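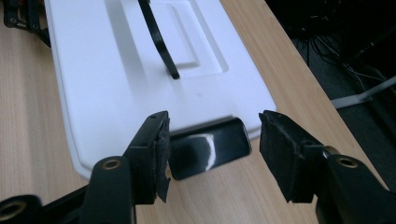
机上面の照明設計は、長いあいだ水平面照度という一つの量を中心に行われてきた。単位面積に入射する光束を天板の高さで測り、その平均と均斉度を仕様書に記入すれば、設計の大半は済んだことになる。だが、照度は入ってくる光の量であり、目に届く光の量は別に扱う必要がある。明るい色の木の天板に艶のある黒い樹脂の部品が載っている場合、両者の照度はほぼ等しくても、輝度は見る方向によって大きく変わる。木の面は入射光の多くを拡散させるので、少し頭を動かしても明るさの印象は保たれる。艶のある黒い面は拡散成分が小さく、見え方を決めるのはほとんど鏡面反射である。その方向に光源があれば面は白く光り、なければ輪郭だけを残して沈む。作業者が「手元が見にくい」と言うとき、照度計が示す値に異常がないことは珍しくない。

トップ 特集 連載 技術資料 バックナンバー 購読案内

最終更新:2021年7月26日 文:ハウ・オン

手元の光を測り直す 机上面の反射と照明設計

照度と輝度のあいだ

完全拡散面を仮定すれば、照度と輝度の関係は単純である。輝度は照度に反射率を掛け、円周率で割って求められる。天板の反射率が倍になれば輝度も倍になり、視線の方向は式に現れない。室内照明の計算の多くはこの仮定に立っており、壁や天井の塗装面を扱う限り、誤差は実務上許容できる範囲に収まる。

机の上に置かれるものは、この仮定から外れることが多い。塗膜のある天板、光沢紙、樹脂の筐体、金属の定規、画面の保護ガラスは、いずれも拡散反射と鏡面反射を併せ持つ。両者の比は材料と表面粗さによって決まり、鏡面反射の強さは入射角にも左右される。誘電体の平滑な面では、正面から入る光の表面反射は数パーセントにとどまるが、面に沿うような浅い角度では急激に大きくなる。机に向かう人の視線は天板に対して斜めに落ちる。手前の面は比較的急な角度で、奥の面は浅い角度で見ることになり、同じ天板でも奥ほど艶が強く見える。

黒い材料が扱いにくい理由もここにある。表面反射の割合は、平滑な樹脂であれば白でも黒でも大きくは変わらない。白い樹脂では内部からの拡散光がその上に重なり、映り込みの相対的な寄与が薄まる。黒い樹脂では重なる光がほとんどなく、天井の器具の像がそのまま残る。刻印や継ぎ目のような細かな凹凸は、映り込みの明暗に紛れて判別しにくくなる。

改修事例

ワヌラ(Wanura)の検品室は、外装部品の外観を目視で確かめるための部屋である。矩形の室内に作業机が13台並び、長辺の一方に窓がある。改修前の照明は天井埋込みの直管形器具で、机の列と平行に配置されていた。平均照度は仕様を満たしていたが、作業者からは、部品の向きを何度も変えなければ傷を見つけられないという申し出が続いていた。

照明計画を担当したアフジャ(Ahuja)のロゼール・ガニョンは、最初に照度分布図を作り直している。結果は竣工時の図とほとんど一致した。次に、作業者の目の位置にカメラ式の輝度計を据え、机ごとに天板と見本板の輝度分布を測定した。ここで差が出た。窓から遠い机では天井器具の像が天板の中央に落ち、窓に近い机では窓の像が天板の奥に帯状に伸びていた。

「照度分布図は正しかったのです。ただ、あの図からは作業者がどちらを向いて座っているかが分かりません。机を全部逆向きにしても同じ図になります」とガニョンは話す。

測定の後、検討は器具の位置から始められた。平らな光沢面については、目の位置を天板に関して鏡像の位置に置き、そこから天板の作業範囲を通して天井を見上げたときに入る領域を求めればよい。この領域に高輝度の発光部があれば、その像が作業範囲に現れる。製図板の時代から知られた作図法で、計算機を使わなくても断面図と定規があれば足りる。アフジャの図面では、机ごとにこの領域が天井伏図へ書き込まれている。

既設の器具は、ほとんどの机でこの領域にかかっていた。そこで器具を机の列の左右へ振り分け、光が作業者の両側から入る配置に改めた。側方から入った光の鏡面反射は反対側へ抜け、目には主に拡散成分が届く。器具の台数は変えていない。天井の下地と空調の吹出口を避ける必要があり、列の端にある2台の机では領域から完全に外すことができなかった。この2台については机の向きを変えて対応している。

映り込みを消すか、使うか

配置の変更だけで検品の条件が整ったわけではない。紙の上の文字を読む作業であれば、鏡面反射は妨げになる成分として減らせばよい。光沢面の傷を見る作業では事情が異なる。浅い擦り傷は色の変化を伴わず、拡散光だけで照らすと周囲に溶け込む。傷が見えるのは、面の向きが局所的に変わり、反射像が乱れるからである。

この種の欠陥には二つの見方がある。一つは暗い像を背景にして、傷が散らす光を明るい線として見る方法。もう一つは面積の大きい一様な光源を映し込み、像の中の暗い線や歪みとして見る方法である。前者は細い擦り傷に、後者は緩い凹みやうねりに適する。どちらも、光源と面と目の相対位置が決まっていなければ成立しない。

ワヌラでは、天井照明の役割を室内の基礎的な明るさの確保に限定し、欠陥を見るための光を机上の可動器具に受け持たせた。採用されたのはディモフ(Dimov)の面発光器具で、乳白の拡散板の前に縞状の遮光板を差し込める構造になっている。遮光板を入れると部品の表面に縞が映り、うねりのある箇所で縞が曲がる。外せば一様な明るい面として使える。

調光は6段階である。無段階にする案もあったが、机ごとの設定を記録して再現するには段階式のほうが扱いやすいという判断で見送られた。ガニョンによれば、最も明るい段はほとんど使われていない。発光面の輝度を上げると像は明るくなるものの、その外側にある暗い面との差が開き、縁のまぶしさが先に問題になるためである。

天板の選定

天板は、器具と同じ程度に照明の一部である。視野の中で天板が占める面積は広く、その反射光は部品の側面や作業者の顔、天井にも回り込む。反射率の低い天板を選ぶと手元の相互反射が減り、影は濃くなる。高すぎる天板では目の順応水準が上がり、黒い部品の細部が沈んで見える。

改修では、カーネル(Karnel)の天板材から仕上げの異なる5種類の見本を取り寄せ、実際の机に載せて比較した。木目の明るい面に艶消し塗装を施したもの、同じ下地で半艶のもの、灰色の化粧面が二つ、ごく淡い灰色のものが一つである。反射率だけを見れば淡い灰色が最も高く、照明計算上は有利であった。作業者による比較では中間の灰色が選ばれた。黒い部品と白い部品の両方を扱うため、どちらに対しても輪郭が残る面が求められた結果である。

艶の評価には光沢度計が使われる。決められた角度で光を当て、鏡面方向へ返る光の量を標準面との比で表す計器で、仕上げの管理には有効だが、その値だけでは映り込みの質までは分からない。同じ光沢度でも、像の輪郭がはっきり残る面と、ぼやけて広がる面がある。ガニョンの報告書では、光沢度と並べて、細い線状光源を映したときの像の広がりが机の位置ごとに記されている。

木の天板については、乱反射の方向性にも注意が要る。導管や年輪に沿った微細な溝は、溝に直交する方向へ光を広げる。塗膜が薄い仕上げでは、木目を奥行き方向に通すか横方向に通すかによって、器具の像の伸び方が変わる。塗膜が厚く平滑であれば表面の反射は塗膜が支配し、木目による差は内側からの光に限られる。発注の段階で木目の向きまで指定する照明設計者は少ないが、図面に矢印を一つ加えるだけの作業である。

窓の扱い

昼光は量の変動が大きく、方向も時刻と季節で変わる。ワヌラの検品室では、改修後の最初の測定が曇天の日に行われたため、窓の影響が過小に見積もられていた。3月の再測定では、低い太陽の光が隣の建物の外壁で反射し、窓際の机に届いていることが確認された。直射を想定して設けた庇は、この反射光には効かない。

対策として、窓の下半分に縦型のブラインドが追加された。横型の羽根は上方からの直射を遮るには適しているが、羽根の一枚ごとの明暗が光沢面に横縞として映る。検品用の縞と紛らわしく、うねりの判定を誤らせるおそれがある。縦型にしても縞は映るものの、遮光板の縞とは向きが異なるため区別がつく。窓の上半分は開けたままとし、天井面への昼光の回り込みを残している。

検品を行う部屋に窓が必要かという議論は、改修の初期にあった。条件の再現性だけを考えれば、窓のない部屋が最も管理しやすい。ワヌラは窓を残した。遠くを見られる場所がないと目の疲労を訴える者が増える、というのが現場側の説明で、アフジャもこれに異を唱えていない。

仕様書に何を書くか

こうした検討の内容は、従来の仕様書の書式に収まりにくい。平均照度、均斉度、演色性、不快グレアの評価値は欄が用意されているが、天板上の映り込みを記載する欄はない。不快グレアの評価は器具を直接見たときのまぶしさを対象としており、机上の光沢面を経由した像は別に検討する必要がある。

アフジャが用いた書式では、机ごとに三つの項目が加えられている。作業者の目の位置、作業範囲の寸法、そして両者から求めた天井上の避けるべき領域である。輝度の上限は一律に定めず、作業の対象物とその仕上げを併記したうえで個別に決めている。数値だけを別の部屋へ流用できないようにするための措置であると、報告書の注に記されている。

測定の手間は増える。照度であれば格子点に受光器を置いていけば済むが、輝度分布の測定では目の位置ごとに機材を据え、姿勢の個人差も考慮しなければならない。座高の違いは避けるべき領域を前後に動かす。ワヌラでは椅子の高さを固定せず、領域のほうに余裕を持たせる方法を採った。余裕を取れば器具を置ける場所は狭くなり、天井設備との調整はその分だけ難しくなる。

保守の問題も残っている。天板の艶は使用によって変化する。艶消しの面は手や部品が繰り返し触れる箇所から磨かれ、半艶に近づいていく。部分的に光る天板は、全体が均一に光る天板よりも目につきやすい。ワヌラの点検表には器具の清掃と光束の低下に関する項目があり、天板の光沢度は次回の改訂で加えられる予定である。測定点は机の手前側、利き手の下にあたる位置に置かれる。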